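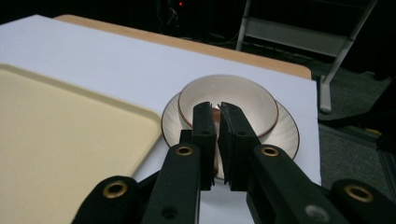 5. Setting up a trail camera for deer and foxes

The Plosska trail camera records animals that pass within its sensor range. Set it up in daylight, with fresh batteries and an empty memory card.

1. Find a trail with recent tracks or droppings. Edges where woods meet a field are a good place to start.

2. Pick a tree or post that does not move in the wind. Face the camera north if you can.

3. Strap the camera at knee height for foxes, or at waist height for deer. Pull the strap tight and tuck in the loose end.

4. Slide the switch to TEST and walk across the trail. The red light blinks when the sensor picks you up.

5. Clear grass and thin branches from in front of the lens — moving leaves will fill the card overnight.

6. Slide the switch to ON and close the cover until both latches click.

Note: Deer can take several days to get used to a new object. Leave the camera alone for the first week, then check the card at midday.

Note: For small mammals such as voles, set the delay to 2 seconds. See Section 6.

Caution: Do not place the camera at a den or nest. Adults may abandon their young if disturbed, and the risk is highest in May.

Caution: Do not use bait where local rules forbid it.

Text: Charmaine Le Roux. Revised November 2023.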